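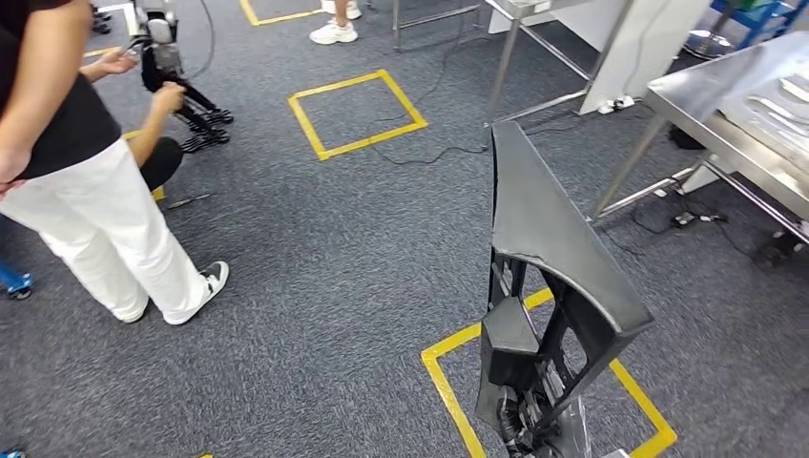
Caring for Wall-to-Wall Carpet in Shared Rooms

3 min read

Carpet in meeting rooms, hallways and other shared areas receives heavier use than carpet in a private home. The Kadrić residents' office issues the following guidance to all households and groups that use the common rooms.

Vacuum high-traffic areas at least twice a week. Make slow, overlapping passes, first along the length of the room and then across it. Empty the canister or change the bag before it is completely full.

Liquid spills should be blotted at once with a plain white cloth, working from the outer edge toward the center. Do not rub. Colored paper napkins may transfer dye and should be kept away from damp carpet. For coffee or tea, mix one teaspoon of clear dish soap into two cups of lukewarm water, apply sparingly, and blot again with clean water. Test any solution in a corner first -- the inside of a closet is suitable.

Mud is best left to dry. Once it is firm, break it up with a dull knife or spoon and vacuum the residue.

Dents left by table legs can usually be raised with an ice cube. Allow it to melt into the pile, wait roughly 6 hours, and lift the fibers with a fork. Wool carpet may need a second treatment. Felt pads under furniture should be checked each February and replaced when they have worn thin.

Loose threads must be trimmed level with scissors and never pulled. A seam that has begun to open should be reported to the office -- household glue hardens and makes later repair difficult.

Deep cleaning machines may be reserved at the front desk. Keep foot traffic off the carpet until it is fully dry, and leave windows open where weather permits. Return machines with both tanks emptied and rinsed.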